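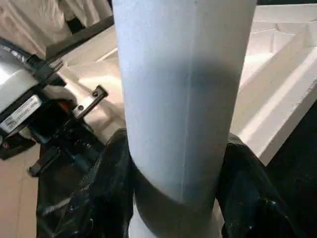 Feb 13, 2019

I am writing this with my feet up on the spare chair and a bowl of cold noodles beside me, because if I leave it until tomorrow I will remember the day as one big muddle and forget what we learned. It was a long one, and a good one on the whole, although I would not have said so at lunch.

The job is still the Skamley pipe task, two arms and one upright pipe, and my part of it is still the planner and everything that sits between the planner and the arms. I have been living with this code since September and I am fonder of it than it deserves. Today I wanted to find out why both arms will happily plan a way to the pipe when you ask them one at a time, and then sulk for ages when you ask them to go together.

I started the morning with the logs from the last batch, all 2,004 of them, and I did the sensible thing for once and wrote a little script before making any coffee. It sorted the failed plans by the reason the checker gave. I had been so sure it would be the wrists bumping each other (I have been telling everyone so for weeks!) and of course it was mostly the cables. The checker treats the cable on each arm as a fat stiff tube, which was my own idea back when I was being careful, and that fat stiff tube was closing off half the good ways in. I sat there and blushed at my own comment in the file, which reads "make this smarter later."

So later came today. I swapped the tube for a short chain of small balls that sag a bit, nothing fancy, and let the planner shave the margin on the outside of the bend while keeping it wide near the wrist. Planning time on the two-arm reach went from 27 seconds to 2 on my test case. I ran it again because I didn't believe it, and then I ran it a third time just for the pleasure.
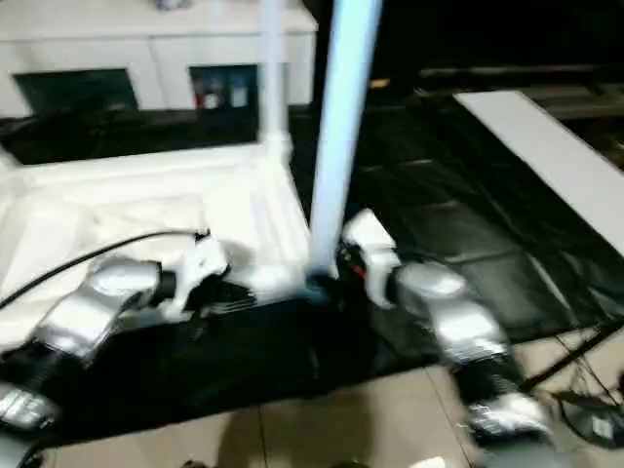
Both arms on the way in, one from each side of the pole.

The perception side gave me more trouble. The Vurna module fits a line to the pipe and hands me an axis, and it is lovely at that as long as there is one pipe to find. There is a thinner one standing a little behind, and every so often the fit would slide across and settle on a line between the two, belonging to neither. The planner then does just what it was told and plans a beautiful grasp on thin air. I had been patching that on my side with a sanity check, which is a rude way to treat somebody else's module, so this afternoon I went into the fitting code properly and gave it a guess at the width to start from. It now throws out any points that would make the pipe too thin. The black sheet is its own little misery, all creases and shine, and the depth points over it wander. I have masked off everything below the base for now and left a note.

The other thing I want to get down before I forget is the timing. Ruker, our small scheduler, was sending the two arms their start signals one after the other, and I had always assumed the gap was too small to matter. Well, I plotted it, and on a slow reach it doesn't, but when both grippers are near the same bit of pipe the second arm is chasing a place the first has already left. I changed it to hand out one shared start time slightly in the future and let each arm wait for it. Eleven lines of code, counting the blank ones, and I must have spent two hours finding where to put them.
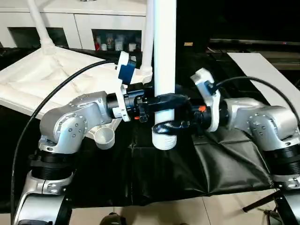
Black jaws on the pipe, with an arm on either side.

I do like looking at that one. The cables make those big loops off the white brackets, and when I think how I had them modeled as broomsticks I could hide under the desk. My sagging balls don't follow the loops very well either, if I am being strict with myself, but they err on the roomy side and I can live with that for a while.

I put the new planner on the overnight run before coming home, 700 simulated reaches with the start poses shuffled, and I am trying very hard not to log in and peek. The grip force is still a fixed number in a config file, and I would like it to come from the wrist readings, with a gentle ramp. I also want to reread the Lukoševičius notes on sharing one path between two arms, as I think I skipped the part about handing over control and it may be the very part I need. And the logging wants a tidy, since I can't keep writing a new script every time I have a question.

Noodles finished. Peeked once. It was on reach 41 and still going.

3 comments
12 shares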